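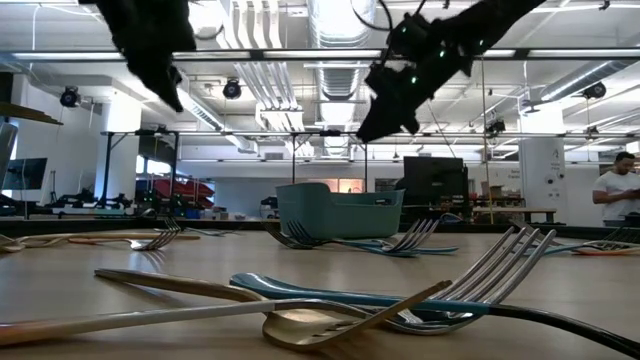 Forks of several kinds on a wooden tabletop.

Search this site Go

Lendberg Museum will open an exhibition on everyday tableware in October. The display draws on 600 pieces given by residents of Stenden, the oldest bought in 1980.

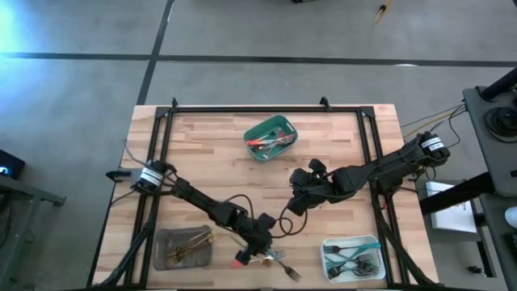 Yagi

Admission is free for residents. The museum asks that further gifts of cutlery be brought to the front desk before 4 p.m. Donors will receive a written receipt.

12 shares 3 comments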